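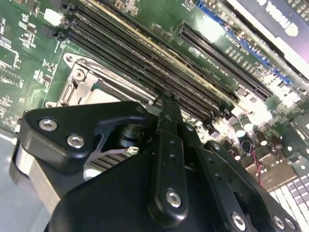
Wrist camera view: gripper fingertips at the memory slots of a server motherboard.

Undeo Contact-First Policy
Research release, Prembridge Manipulation Group

Undeo is our learning method for tight-clearance work on circuit boards, and we're really happy with how this version came out! It takes the view from one small wrist camera plus the finger forces, and learns to find a DIMM slot by touch once the fingertips get in the way of the picture (which they always do, right when you need to see).

The trick is in how we label the demos. Older methods, our own Joseph baseline included, treat every bump against a slot wall as noise. Undeo keeps the bumps and trains on them, so the arm learns which way to slide after a near miss. Rhys Tawhiri came up with the labeling scheme in January and we had it running on the bench before the month was out.

Results
Training set: 2,000 teleoperated demos
Test trials: 276, on boards left out of training
Seated on first try, Joseph baseline: 77
Seated on first try, Undeo: 241
Boards in the test set: 4

Most of the remaining misses come from latches that are only half open. We're working on that one now, and the early runs look great.

What you get
Policy weights, training code, the full demo set with force traces, and drawings for the camera bracket. The Skaltitz force simulator is a separate download and you only need it for retraining.

Works with any two-finger parallel gripper that reports force at 100 Hz or better.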